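Ticket 221 – reach trials, success rate drops when table is near window
Project: Oltine
Opened by: Marin Jurić
Assigned: Eckhard Reinholz
Status: open, waiting on rerun
Jul 20, 2026

Problem: grasp success in the home kitchen set is way below what we got at Stanstead. Same policy, same weights, same grippers. Only thing we changed on purpose was the room. Method section says the result holds "across rooms" so we need this sorted before anybody writes more of it.

Checked so far:
- joint calibration, both arms – fine
- head camera intrinsics – fine
- clocks – fine after restart
- cable drag on left arm – not ruled out

Went back through the head camera stream next to the joint log. Left arm swings fast toward the left end of the table, right where the window light hits the top. Big white glare there.
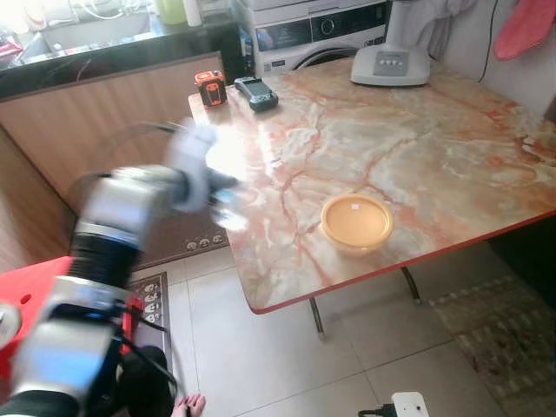

Depth drops out in patches on the shiny top. Planner then fills the holes from the last good reading, so the height it uses can be old. That's my guess anyway. Doesn't explain the misses on the orange container, which is well clear of the bad patch.

Tried: exposure locked at 1000, then 2000. Lower one helps the tabletop, kills detail in the dark doorway. Don't care about the doorway.

Tried: speed cap on left wrist. Less blur, but the episodes run too long and the timeout eats them. Put it back.

E.R. reply: pls don't mix the two changes in one batch. Also are you scoring a miss when the gripper stops short of the edge? In Heitmann's protocol that is a "no attempt" and it gets its own column. We had the same mess in November.

M.J.: I was scoring it as a miss. Damn. So episodes that sit like this, left fingers open and just short of the near edge, have to be relabled.
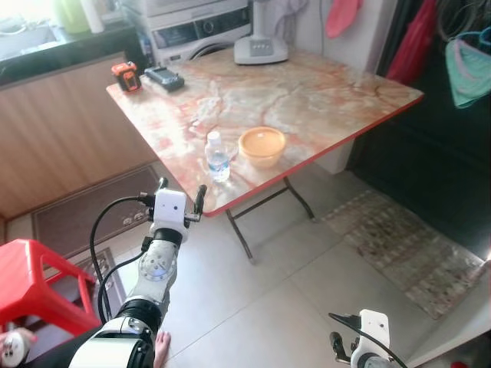 Photo: Oltine project / head camera

Relabeled the first batch by hand. 11 episodes moved from miss to no attempt. Gap to Stanstead gets smaller, still there.

Next:
- rerun with blind down, nothing else touched
- same run, blind up, matte cloth on table
- Clakico script needs the new column or it will crash on export
- Eckhard to check if Stanstead numbers were scored the old way too – if yes the comparision is off on both sides

Leave the ticket open till the blind down run is in. Logs go in the shared folder under the ticket number.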